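# Chapter 4: Buying a Hand

Most small shops that add a robot arm start with a two-jaw gripper. It is cheap and strong, and easy to replace. The trouble starts when the work changes from one part to many. This chapter looks at one commercial answer, the Traditz hand kit sold by Jemano, and at how a buyer should judge it.

The kit is sold in two versions. The basic version comes with the hand, a wrist adapter and a controller that stores up to 128 grasps. The second adds a year of support, with setup carried out at the customer's site. Igor Nowakowski tested the basic version at the Mondorstead plant in June, and his notes are used throughout the chapter.

A vendor's figures tell you what a hand can lift – they say little about what it can reach. Nowakowski set aside the lifting tests in the brochure and planned 1000 picks of ordinary packaged goods from open cartons. Slim cans were on his list. A can on its side can roll, its surface is smooth, and the walls of the carton limit the directions from which the fingers can approach. 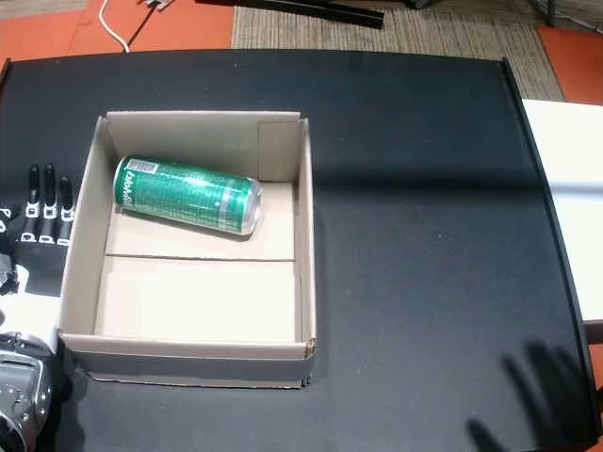
## 4.1 What to Ask Before You Order

Begin with your own goods. Write down the smallest, the smoothest and the softest item the hand will have to pick, and ask the seller for a trial with all three. Ask who pays for worn finger parts, and how long the line will stand still while they are changed.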